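What I Learned From the Visit to Hiebert in Surnton

By Colton Fraser
June 2, 2024

In May I had the chance to visit the Hiebert training hall in Surnton, where people record hand tasks for robot learning. I work in Memthorpe with a much smaller team, and we have always written our rules after something went wrong. I wanted to see how a bigger place is doing it.

The visit started at the door with the rule book. It is 3 pages, printed on both sides, and every visitor must read it before going to the tables. I liked that it is short. Our own book at home is much longer and I am sure that very few of my colleagues have read it to the end.

The first page is about the table. Before a session the operator covers the work area with clean white paper and takes away everything which does not belong to the task. Small parts stay in a box with compartments, and the box has a fixed side of the table for the whole day. If a part falls on the floor, the recording is stopped and the part is checked. It does not go back on the paper without this check.
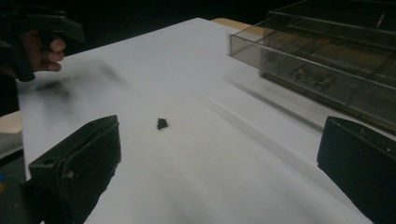 The second page is about the hands. Each operator holds a gripper in each hand, and the rule says that one gripper must be quiet while the other one picks. "Quiet" means lifted from the paper and held still. I asked why they do not allow both to move together, and the answer was that they do, but only after an operator has 1,000 accepted recordings. Before this number, the two hands take turns. I found this strict at first. Later I saw their numbers for one week: from 469 recordings of small parts, 422 were accepted. With us the result is not so good, and I had to admit it to my hosts.

Very small pieces have their own rule. The fingers must come down open, stop above the piece for a moment, and only then close. If the piece jumps away, the operator does not hunt for it but opens the fingers and begins again from the start position. The failed try is kept and marked as failed. We used to delete such tries, and I think now this was a mistake.

The last page is about light and about rest. The light may not be changed during a session, also when it is low, and every change must be written in the log. The operators have a break each hour, and the Vandidard software closes the session by itself if they forget. Some of them complained to me about this at lunch, because it can close in the middle of a good series.

I did not agree with everything. The log is still on paper, and I saw two different ways to write the same fault. For our tables in Memthorpe I will take the rule of the quiet hand and the rule for failed tries, and I have asked Hiebert for permission to use their wording.

Recent reports
How we label a failed grasp
Notes from the Vandidard user meeting
Gripper finger wear: when to replace
A short rule book for new operators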